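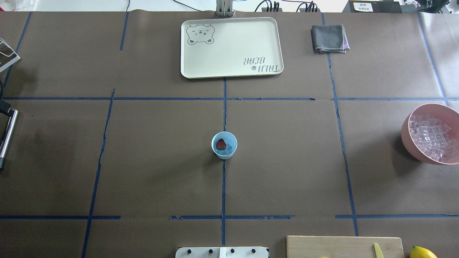

Freezing strawberries without the clumps

Tuesday, September 8, 2020

The chest freezer in the garage holds its set point within a degree or two, so any difference between batches comes down to prep. I kept notes on the June fruit and have now eaten through most of it.

Variety first. Britness freezes well. The berries are small and firm, and they keep their shape when half thawed. Anar tastes better fresh but has a hollow core that fills with frost. I will use it for jam next year.

Procedure: rinse, drain, hull, dry on a towel for 10 minutes, then lay out in a single layer with the cut side down. Six hours at 0°F is enough for Britness. Larger fruit needs to stay in overnight. Bag, press the air out, label with the date and weight. My standard bag is 307 grams, the amount one pie takes after losses.

Hulling before freezing costs some juice on thaw. Hulling after is slow and hard on the fingers. I tried both and went back to hulling first.

Sugar at 100 grams per bag kept the color better through August. It also made the fruit useless for anything but dessert, so I only did two bags that way.

The Vokholm bags split at the seam when cold. I have switched to rigid tubs for the raspberries.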